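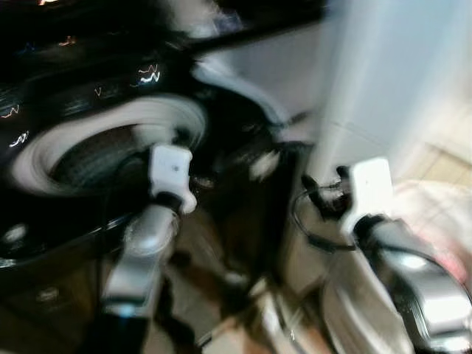 Thaddäus Rüegg

We are now planning the equipment money for next year, and I want to write down how we do it. Maybe it helps another small team. Short posts, one point in each.

The arms are the easy part of the budget. You ask for a quote, you get a number, you argue a little. We have two arms for laundry work at the Stestham site and the quote was correct to the last line.

Fingers are a different story. In January I planned 10 sets of fingertips for the whole year. Now I plan 20. Denim is hard on them, and the scratches come sooner than I expected.

The printed grippers are cheap to make again, but somebody must stand by the printer. Please put these hours in the budget too. I forgot them the first time.

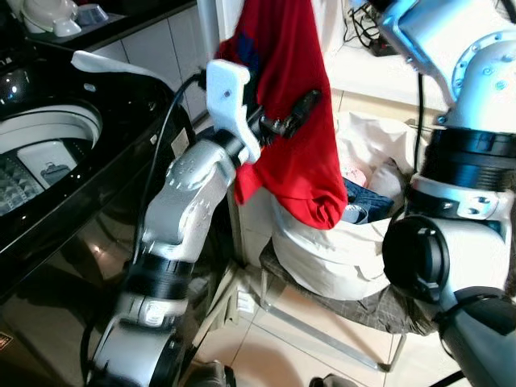
Cables, power strips, a stand at the right height for the basket. In my first table all this was one line called "small things". It is now 13 lines – and each of them has a price.

Lefteris Chrysikopoulos asked me why we don't buy a second washer. Fair question. A front loader and a top loader need different reaches, so a new machine also means new weeks of work. I count the weeks as money.

We have two offers for the service contract, from Zarar and from Dobos. Zarar is cheaper per year. Dobos promises spare joints in nine days. I am leaning to Dobos, but I have not signed.

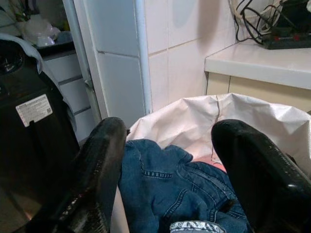 For wrist cameras I keep one spare per arm. The mount is the part I would order first, it has the longest delivery time of everything on our list.

The Travuvberg site wants the same setup by spring. I told them to wait until I have three months of real costs from Stestham. They were not happy – I understand them.

If you have numbers for finger wear on heavy fabric, please write to me. I will share my table when the prices are confirmed.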